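Speaker notes: box packing with the Halimville robotics club
Mwanahawa Mushi, 9 minutes plus questions

## Start with the box

- Say hello, thank Hesell for the room.
- Our project is called Minja, and the task sounds dull until you try it: put household things into a cardboard box so they all fit and can be found again.
- Students do it by hand with grippers first. I love this stage! You feel straight away how little two jaws can do.
- Point out the medicine carton. Flat, glossy, and a real pain to pick up off the floor of a box.

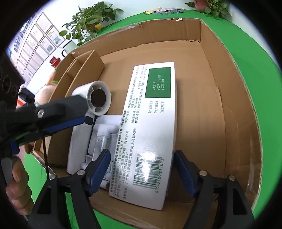 ## What the students learnt

- 665 tries logged by August. Let that number sit for a second.
- Dividers changed everything (this was the students' idea, so give them the credit). A narrow slot holds a tall thing upright, but it also leaves less room for your jaws.
- Soft toys are brilliant practice. The pig squashes, flops over the side and never lands the same way twice.

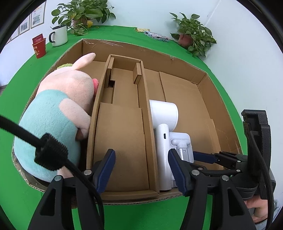 - Ask the room: which would you pack first, the pig or the white handheld device? Take 4 answers, then tell them our club still argues over it.
- Next term we try the same job on the Ranach arm. Very excited about this bit, don't rush it.
- Sign-up sheet is by the door.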